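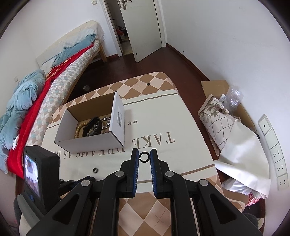
The Dremstead Open Day is a yearly public demonstration of household robotics held in the town of Dremstead. It is organized by the Skiltberg Institute, a training and research center for automation, and deals with the handling of small personal objects in ordinary homes. The first open day took place on May 27, 2019. Later ones have been held in September.

Background

The institute began its work on household handling with support from Jateck, a maker of gripping tools. Early demonstrations were given in a lecture hall, where visitors sat too far away to follow the movement of the fingers. The open day moved the work into furnished rooms and let visitors stand close to the operator. The first was attended by 298 people, admitted in small groups.

Program

A visit starts with a short talk on two-finger grippers. Visitors then watch an operator use a hand-held gripper in a bedroom, where the task is to pick up small items such as rubber rings, bracelets and watches and place them in an open box. Thin rings are regarded as the hardest of these, as they lie close to the fabric and offer little for the fingers to hold. Bedding adds to the difficulty – a soft surface gives way under the tips.

Each demonstration is divided into 5 rounds, with the objects moved between rounds. Visitors may try the tool themselves in the last round. Children must be accompanied by an adult.

Recordings

Handling sessions at the institute are recorded for use in training robot arms. The Ardeleanu collection, named after the street where the institute has its offices, held 500 recordings at the time of the first open day and later grew to 3000. Copies are lent to technical schools on written request.

Admission

Entry is free, but places must be reserved through the institute. The rooms are on the ground floor, and large bags are left at the front desk.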